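The Parcel Table

When Agnes Öberg turned 92 she announced that she would be giving her things away while she was still around to watch people unwrap them. Her granddaughter Linnea said that sounded lovely, and then found out, a day or two later, that she was the one who would be driving to Nygård with the tape and the string.

Nygård was a house at the end of a long lane outside Vandley, yellow once, and so full of cups and clocks and framed ferries that you walked through it a little sideways. Agnes had already made her list. Elsa Aasen was to have the blue teapot, because she had admired it in church (it had come along for the spring supper) and had blushed at being caught. Tuva Eide, who was 11 and collected buttons, was to have the buttons, all of them, even the good horn ones. And the barometer was for Ertuğrul Kaplan.

"Who is Ertuğrul Kaplan?" asked Linnea.

"He repaired my shoes for fifteen years," said Agnes, "and every time I came in he asked me if it was going to rain. I never once got it right, and he never once mentioned it."

So they rolled brown paper out over the big table and began. 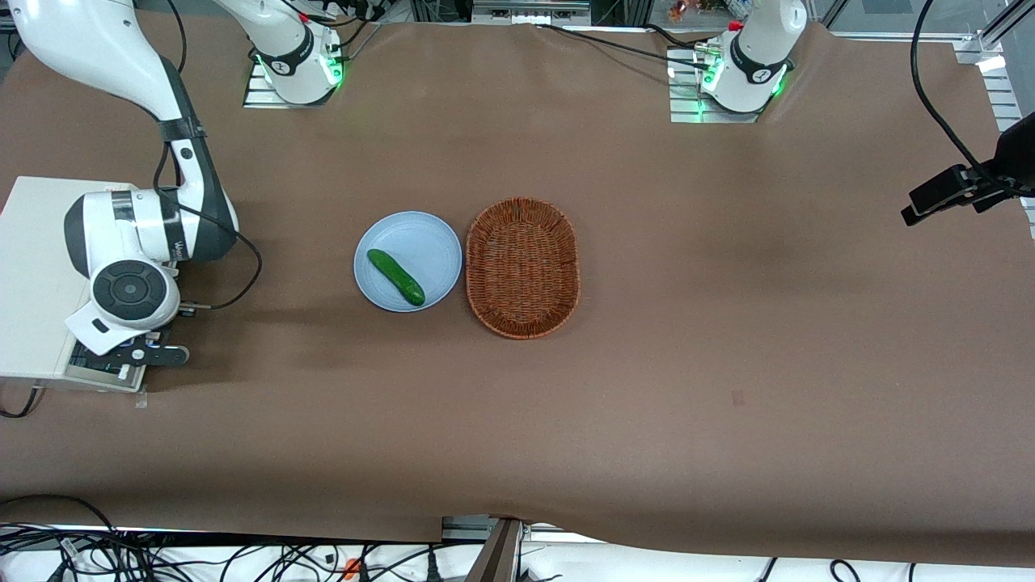
Page last changed: March 9, 2024

It took them all afternoon, mostly on account of the stories. The teapot had a story with a goat in it. The buttons had so many that Linnea finally put the lid on the tin and sat on it, laughing, with her tea going cold on the windowsill, while Agnes went right on about a winter coat she had worn to the dance at Gisora and left behind on purpose so that a certain young man would have to bring it back.

"And did he?"

"His brother did," said Agnes. "That was your grandfather."

Linnea wrapped the barometer last. The needle had been stuck on Fair for as long as she had been alive, and she gave the glass a tap, the way everyone in the family did going past, and it stayed where it was.

They drove into town with it before supper. Mr. Kaplan came to the door in his slippers, undid the string with great care, and wound it around his fingers to keep. He looked at the needle for a long while, and then past the two of them at the street, where it had begun to pour.

"Mrs. Öberg," he said, "come in, come in, and tell me about the weather."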